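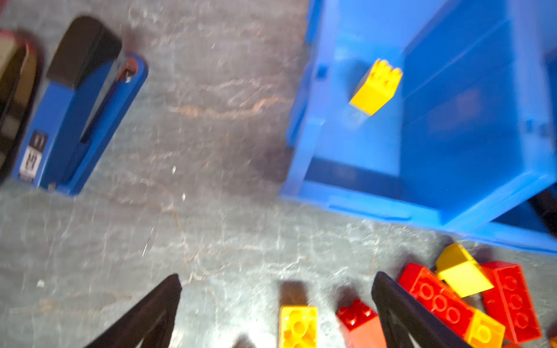

Tips for a small sorting arm at home

Last updated in July

I am building a small arm which picks toy bricks from the floor and puts them in a bin. It is a hobby, in the evenings, partly in my kitchen and partly in the shared workshop at Altthorpe. My friend Zakhar Bilyk helps me with the wiring. Below are the notes I wish I had when I started. They are for people who build such a thing with ordinary tools and have a household to live in at the same time.

The floor

Stone-look floors are nice to live with but difficult for a camera. The veins and the bright specks look like small objects to the software. Before you buy a mat, try to change the light. Put one lamp low and to the side, and switch off the ceiling lamp. In my case this removed most of the false picks. If it is not enough, a plain grey bath mat with a rubber back works, but tape down the corners.

Sweep first. A crumb or a bit of paper is enough to send the arm to the wrong place. I sweep with a wide soft brush and then go over the floor with a slightly damp cloth.

The fingers

My gripper has two black wedge fingers. The narrow tips go well between bricks that lie close together, which a broad finger cannot do. The price is that a narrow tip pushes things. When one finger comes down against the side of a long brick, the brick turns, and its neighbours turn with it. So:

Come down more slowly for the last 3 cm.
Choose the brick at the outside of the pile first and leave the middle for later.
Open the fingers only a little wider than the brick.

Wipe the tips with washing-up liquid and warm water every week. Kitchen grease arrives on them even if you never cook near the arm. Dry them well before you put them back.

Blurred pictures

If the camera sits at the wrist, it moves with the wrist, and a picture taken during the movement is soft. For a long time I looked for a fault in the lens. The cure was a pause of half a second before the picture is used. Do not delete the blurred pictures though. Keep a few, and check that the program refuses them. You can still see in them that there is a blue bin and some red bricks, and a careless program will be just as confident as you are.

A second small help is to shorten the cable loop at the wrist. A long loop swings and shakes the camera after the arm has stopped. Two cable ties are enough.

The bin

Use a large one with a thick lip, in one strong colour. Blue is good if your bricks are red, yellow and orange. It is a bad choice if you have many blue bricks, and also for my stapler, which is blue too and was once taken for a part of the bin.

Teach the arm to let go above the middle of the bin. If it opens the fingers near the wall, a brick can stay tilted on some ledge or rib inside. Then the next one hits it, and one of them jumps out to the floor. Keep the bin a little away from the pile. With bricks lying just under the front lip, the fingers must work beside a wall, and mine have scratches from this.

Things that are not bricks

I like to leave one or two desk things on the floor during a test, so the arm learns to let them be. A stapler is a good one, because it is long and heavy enough to stay in its place. Take the staples out before. Do not use scissors, glass or anything with a battery.

Difficult shapes

A brick with its hollow tubes upwards looks very different from the same brick with its studs upwards. Take pictures of both. Do the same for a brick standing on its end. Sloped blocks have a smooth face that shines under the lamp, and the shine hides the edge. I turned the lamp a bit more until the shine was gone, and after that the Gurkholm controller had no more complaints.

My set has 431 pictures now, and 66 of them show only sloped blocks. It is too many for such a small part of the toy box, but these were the ones that gave me trouble.

Washing the bricks

Put them in a net bag for laundry, in lukewarm water with a little soap, for an hour. Do not use the dishwasher. Spread them on a towel with the tubes down, so the water runs out - a wet brick slips from the fingers.

Storing the arm

Fold it, unplug it, and hang the power supply separately. In the workshop we have a shelf marked Vovach, for projects which may not be touched. At home I use the top of the wardrobe. On Wednesday the workshop is open until late, and this is the best time if you need the drill press for a base plate. Bring your own screws, M4, the box there is always empty.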